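Grasp planning person wanted, laundry tolerance a plus

Posted 24/01/2019

Hi! I run the software side at Honura, a small shop in Brimville, and I'm looking for one more person to write code with us. We make arms that do household chores, and right now the chore is laundry, so most of my week goes into getting shirts out of a drum without grabbing the door gasket along with them.

What you'd be working on is the planner. We call it Evov, and it takes the wrist camera feed, guesses where the cloth is, picks a grasp and finds a path in and back out past the door. The perception half is in decent shape. The path half is slow and gets timid near the rim - it'll sit there replanning for ages over a sock. Our test set has 195 recorded pulls and I'd love for you to break it, fix it and then add to it.

You'll want solid C++ and enough Python to glue things together. If you've fought with collision checking or motion planning before, great, tell me about it. Cloth experience is nice but I had none when I started, so don't let that stop you. A degree is fine, and so is a pile of code I can read.

There are 14 of us, we eat lunch together most days, and you'd get your own time on the arm every afternoon (I'm strict about this, having once waited two weeks for mine). Full time, on site, starting in February if you can swing it. We pay $750 toward moving costs, and the bus from the Bright Street stop lets you off at our door.

To apply, send a resume and up to 200 words on a bug you're still annoyed about. No cover letter, please! I read everything myself and I'll write back either way.
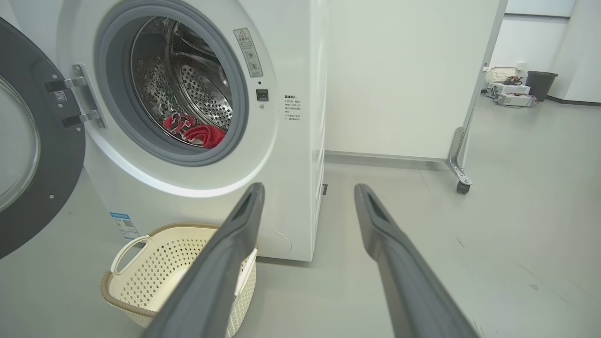 Wrist camera view at the washer, door open and red laundry in the drum.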